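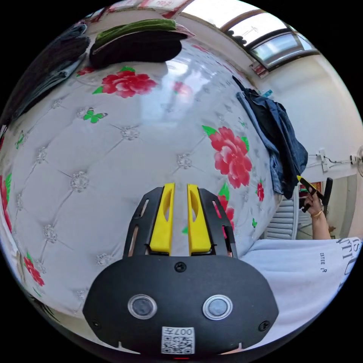 *Figure 1. Hand-held gripper, two yellow fingers, label 007.*

# Reading Printed Bus Timetables at the Stop: A Comparison of Two Layouts

Project report, Information Design
Group members: Liên Hoàng, Nhung Đinh, Phúc Đào
Supervisor: Hằng Ung
Jan 26, 2020

## 1. Background

The Talia line connects the Koltus district with the center of Hendano and carries about 3000 passengers on a working day. Departure times are posted at each stop on a single printed sheet. The operator also publishes times online, but mobile coverage at the outer stops is poor, and many older passengers use only the sheet.

The current sheet is a matrix. Stops run down the left side, trips run across the top, and each cell holds one departure time. The same sheet is posted at every stop, which keeps printing simple. The passenger has to find the row for the stop they are standing at, follow it across, and then work out whether a given column is valid on that day. Exceptions are marked with letters explained at the foot of the page in 8 point type.

The alternative is a stop-specific sheet. It shows departures from one stop only, grouped by hour, with school-day trips in a separate block. This layout is common elsewhere but has not been used on the Talia line.

The project asked whether the stop-specific layout leads to fewer reading errors than the matrix, and for which kinds of question.

## 2. Method

We recruited 10 adult readers through the evening program at the college. All had used a bus in Hendano at least once, and none was a regular passenger on the Talia line. Regular passengers were excluded on the advice of our supervisor, as they could answer from memory.

Each reader answered 10 questions with each layout. The questions were of four kinds:

- **Next departure:** given a time, find the next bus.
- **Last departure:** find the last bus of the evening.
- **Arrival:** find the latest bus that reaches the center before a given time.
- **Exception:** find a departure on a school holiday.

Two parallel question sets were prepared by Yến Bùi, who took no other part in the project. Half of the readers began with the matrix and half with the stop-specific sheet. The sheets were printed at full size and mounted behind clear plastic on a corridor wall, with the middle of the page at the height used in the shelters. Lighting was the normal ceiling light of the corridor. We did not attempt to reproduce rain, glare, or night conditions.

Answers were given aloud and written down by one of us. A second group member kept time with a stopwatch from the end of the question to the first complete answer. Readers could correct themselves, but the first complete answer was the one scored. There was no time limit.

The October timetable was used throughout, including after the operator issued its winter changes. Nothing in the questions depends on the dates of validity.

## 3. Results

### 3.1 Next and last departure

The stop-specific sheet was read faster by every reader for questions of the first kind. Errors were rare with both layouts. Where they occurred with the matrix, the usual cause was a slip into the row above or below. The Mai stop was affected most. Its row falls in the middle of a block with no shading, and several readers put a finger on the plastic to hold their place.

For last departures the difference was small. In both layouts the answer is at the end of a row or list, and readers went there directly.

### 3.2 Arrival

The matrix was clearly better for arrival questions. It shows the time at every stop, so the answer can be read from one column. The stop-specific sheet gives only a typical travel time to the center, and the reader has to add it to the departure time or subtract it from the target. Most errors with this layout were errors of arithmetic across the hour. Some readers did not notice the travel time line at all and estimated the answer.

### 3.3 Exceptions

Exception questions produced the most errors under both layouts and the longest times. With the matrix, readers often gave an answer without consulting the footnotes. With the stop-specific sheet, the separate block was found quickly but its heading was misread – "school days only" was taken by some readers to describe the whole page.

## 4. Discussion

The results do not support replacing the matrix outright. The stop-specific sheet suits a passenger who wants the next bus from where they are standing, and we assume that this is the most common case. We have no data on what passengers at the stops look for, and a short survey in the shelters would be the obvious next step.

The problem with the exception block seems to lie in the wording and position of the heading. Phúc Đào drafted a version with the heading repeated beside each line of the block. It was finished too late to be tested.

Two weaknesses in the method should be noted. The group was small and younger than the passengers most dependent on the sheet. The time measurements also include speaking time, which varied between readers, so we have used them only to compare layouts within the same reader.

## 5. Recommendations

1. Post the stop-specific sheet at the outer stops, with the matrix next to it where the case has room.
2. Add light row shading to the matrix.
3. Replace the single travel time line with arrival times at the center for each departure.
4. Set footnotes in the same type size as the times.

Full question sets and score sheets are in Appendix A. Nhung Đinh holds the original printed sheets.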